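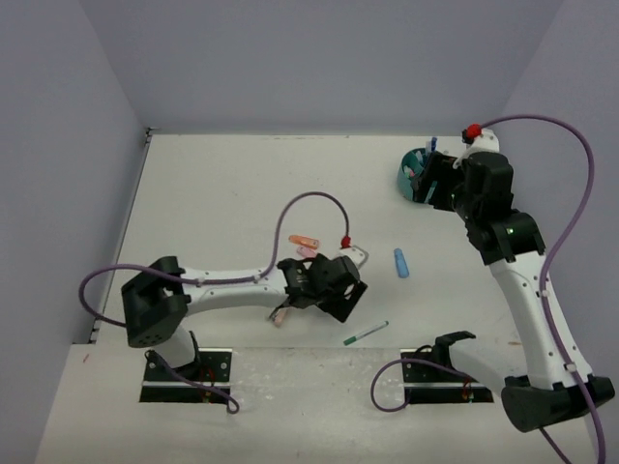
Abends um acht auf dem Sofa: Meine Gedanken zum Loria-Finale

Ihr Lieben, ich muss das jetzt loswerden, sonst platze ich! Habt ihr das Finale von "Haus Loria" gesehen? Ich saß mit Tee und einer viel zu großen Schüssel Salzstangen da und habe bei der Testamentsszene wirklich laut "Nein!" gerufen (die Katze ist geflüchtet).

Dass Oma am Ende alles der Familie Pacheco vermacht, ausgerechnet den Pachecos, damit hatte ich null gerechnet. 82 Folgen lang redet sie kein Wort mit denen, und dann kriegen sie die Villa, den Weinberg und auch noch das Boot. Meine Theorie mit dem verschollenen Zwilling kann ich jetzt wohl begraben. Über 200 von euch hatten mir dazu geschrieben, und ganze 20 lagen mit dem Testament richtig. Respekt!

Weniger glücklich bin ich mit der Geschichte in Odum. Erst fahren alle an die Küste, es wird drei Folgen lang geheimnisvoll aufs Wasser geguckt, und dann kommt der Brief einfach nicht mehr vor. Hat den jemand vergessen? Falls ich eine Szene verpasst habe, schreibt mir bitte, ich war zwischendurch kurz am Telefon.

Bei der Umfrage haben übrigens 2.983 Leute mitgemacht, so viele wie noch nie. Die Mehrheit wünscht sich eine neue Staffel, ich auch, aber bitte mit Oma in Rückblenden! Im Dezember kommt erst mal das Weihnachtsspecial, und den Tippzettel dafür bekommt ihr mit der nächsten Ausgabe.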